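Old tower teardown: keep, sell or scrap?
Hardware Salvage board > Desktops

kristiansen_zu
I have inherited an old desktop tower and the expectation that I will Do Something with it. My plan is to strip it over two evenings and keep the good bits. What's worth saving, and what am I fooling myself about?

talow8
Drive caddies, always. The blue plastic ones snap if you look at them sternly and then you're hunting for spares in January like the rest of us.

Guklow
Disagree. I have a drawer of caddies. The drawer has never once been useful. Keep the power supply and the memory, recycle the rest.

talow8
A used power supply of unknown age. Bold.

Guklow
It works until it doesn't, same as me.

Zuweira Adjei
Before anyone keeps anything - lay the case on its side and take the cables off first. I pulled a graphics card with a SATA cable draped across it once and took the connector along for the ride. Also, label the power leads. You will not remember. I had 4 left over and a machine that still booted, and I think about it often.

kristiansen_zu
Labeling seems like a lot of character for one evening. But fine. Side panel off, case down on the slotted bench: 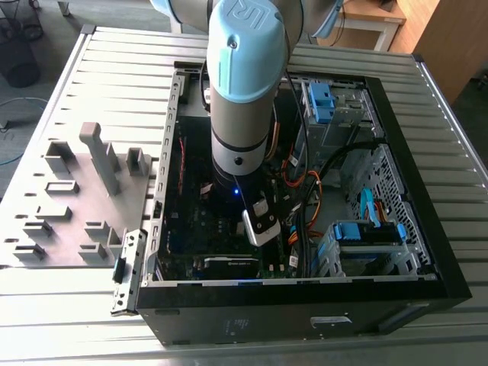
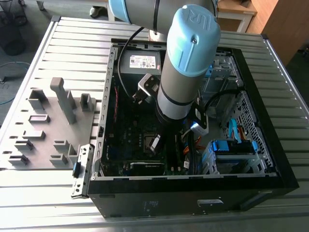

Order of attack, revised after complaints

1. Cables, labeled, under protest.
2. Expansion card. Check for the little catch on the slot before pulling.
3. Memory, into a proper bag this time.
4. Drives and caddies, in whatever state talow8 will accept.

Guklow
You've left out the power supply.

kristiansen_zu
It's staying in until you two stop arguing about it.

Vumodby
So it's staying in. I'll take the memory if it's going.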